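9/15/19

Finished the second read of the Muvley manuscript at lunch and found out that page 264 of the copy I was sent is page 263 again with a different number at the bottom. I had read it twice before I noticed. I even put a check mark in the margin the second time, so apparently it improved.

I wrote to Brokano and asked for the missing page. They wrote back within the hour to say the page is not missing, it is "pending." I have been proofreading for a living long enough to know that pending means the author still has it, and the author is up at Ratden with one bar of signal and a dog.

So the afternoon was mine, which I used badly. I made soup. I moved the blue folder from the desk to the chair and then had nowhere to sit. I looked up whether "harbor master" is one word and got three answers from three dictionaries, all of them very sure of themselves. Muvley spells it both ways, sometimes in the same paragraph, and once with a hyphen, I suppose to be fair to everybody. I picked one word. I'll defend it if I have to.

It's a town history, by the way, in case I reread this in ten years and wonder what ate my summer. The job came in June and was supposed to be done in June. The town of Muvley had 1,883 people in it at its peak, and I believe I now know the drainage arrangements of every one of them. There is a chapter on the flood that is really good, and then a chapter on the committee formed after the flood, and that one is longer than the flood was.

The fee is 50 dollars more than last time. I was pleased about that until I saw the index.

Walked to Ait Brahim around five for bread and they were out of the round ones, so I came home with the long one sticking out of my bag like a man in a movie about Paris. It rained on the exposed half. I ate the other half standing up.
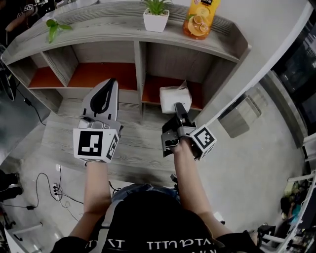

Then back to the index, against my better judgment. Whoever put it together has entries for "Bridge, old" and "Bridge, new" and "Bridge, other." I went and looked up the other bridge. It's the old one. There is also an entry that reads "Mill, see Fire" and another that reads "Fire, see Mill," and no page number on either. I left a polite note. I took the politeness out, put it back in, and went to wash the soup pot.

Tomorrow: index, G through L. Buy stamps. Call about the gutter again. If the page shows up, read it once.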